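Sostholm bare-bones tower: worth $300 for a practice build?

Wilteck sells this as a "learn to build" desktop for beginners. You get a case with the board already mounted, the cables in place and a processor packed separately. No memory, no cooler, no drive. I was asked to look at it before we bought more, and I started out doubtful.

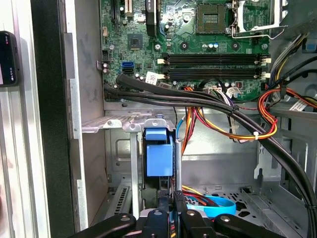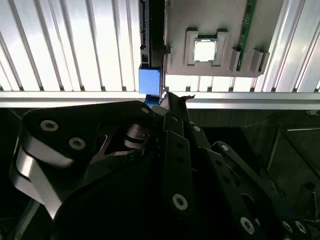 Claviscombe Repair Club – Hardware Reviews

The first picture shows the board in the case with its CPU socket open and both memory slots empty, and the second has a processor in a raised grey socket frame. I'll start with the board because it's the best thing in the box. Two memory slots, coloured SATA ports (one bright blue, one black) and enough room near the socket that a beginner's fingers won't be fighting the lever. The white latches on the memory slots are stiff but they haven't given me any grief.

The cabling I like a lot less. A thick black bundle comes across the lower edge of the board and down the side, and whoever routed it at the factory wasn't planning on anyone needing to get in there. I moved it out of the way 12 times on Friday, and then I gave up and tied it back with a bit of Velcro. For a kit that's meant to be taken apart and put back together, that's a poor effort.

Then there's the manual. It runs to 68 pages and manages to spend two of them on the socket, which is the one spot where a learner can do real and expensive damage. Bent contacts aren't covered at all. Oliwia Olszewski, who runs our Friday bench, wrote her own sheet and taped it inside the lid – use that.

Is it worth $300? I'm not convinced. The Kanaujia kit we had before cost less and came with memory, though I'll admit its case had edges that would take the skin off your knuckles. Urszula Lis reckons the Sostholm's roomier layout makes up for the price. Maybe, if you've already got a drawer full of spare parts. If you're starting from nothing, by the time you've bought a cooler, memory and a drive you could have had a decent used office machine and pulled that to bits instead.

Wilteck says replacement boards are sold separately. I emailed to ask what one costs and I'm still waiting.

Good for: clubs and classrooms with parts on hand.
Skip it if: you expect a working computer at the end.

Score: 2 out of 5, and I'd go to 3 if they fixed the manual.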